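4.2 Checking the finger travel 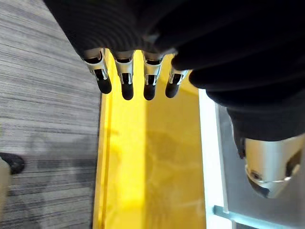
Do this section after the wrist is fixed and before you load any program.

1. Set the speed to 5 in the hand menu.
2. Close the four fingers slowly, then the thumb. Stop at 90 degrees.
3. Open all. Repeat 47 times.

Caution -- keep the fabric cover away from the joint slots.

Note: the thumb moves last.

Sarholm workshop, Pendik -- Back to top

Comments (2)
My thumb stopped at step 2. Cable was too tight.
Please add the menu for the older board.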